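This site uses cookies to improve your visit. Accept | Settings

Print this page | E-mail this release

Kuvent withdraws cable claim after failures in two-arm folding cells

GRAJALES, December – Kuvent has withdrawn the service-life claim for the arm cables in its two-arm garment folding cells after intermittent faults at the Grajales test site. The cables had been rated for 1,150 hours of folding work. The first fault was logged at 300 hours.

The company is not calling this a recall. No one was hurt and no garment was damaged. Those are low bars, and Kuvent does not offer them as good news.

The fault is a brief loss of signal from the gripper. The controller can no longer tell whether the fingers are open or closed, and it is supposed to stop both arms at once. In 61 logged events it did. In several others one arm stopped and its partner kept moving until the cloth pulled tight, and that is the part Kuvent considers a safety matter.
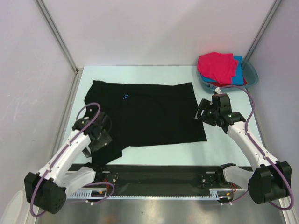
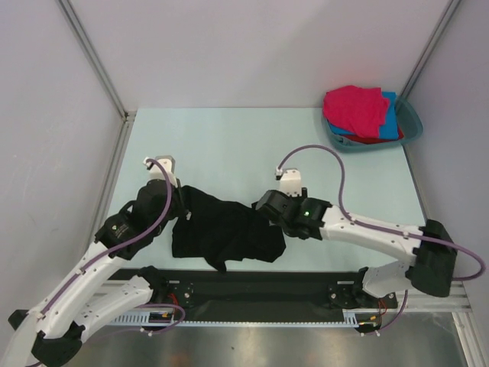
Two-arm cell with a black garment on the table and a basket of cloths in the far right corner.

Kuvent's first explanation was a bad batch of connectors from its supplier, Orkia. Orkia disputed this, and a check of 830 connectors found nothing to support it. The more likely cause is the way the cables were laid out. On both arms the purple cable makes a wide, free curve past the joint housing and is held along the long white link by only a few small ties. Kuvent's bench tests moved one arm at a time, with no cloth in the grippers. They did not reproduce the quick, repeated wrist turns used in folding, and they should not have been used to back an hours figure.

A software update in the fall was described to customers as a fix. It was not one. It made the controller slower to report a lost signal, so fewer alarms appeared on screen while the wiring stayed as it was. The update has been pulled.

Until further notice, customers should:

- run cells at reduced speed only
- keep the enclosure closed whenever the arms are powered
- go back to the previous controller software
- report any case where one arm stops without the other

A revised cable layout is on trial at Grajales. Erkov, an outside test lab, will run it with both arms working and fabric in the grippers. Kuvent will publish the Erkov results whether or not they are favorable, and will give no new service-life figure before then. Customers who have heard a date from a sales contact should disregard it – there is no date.

Faulty cables will be replaced free of charge, but with the same type of cable, so replacement alone should not be treated as a repair.

Contact: Kuvent Press Office, Grajales | Copyright Kuvent. All rights reserved. | Back to top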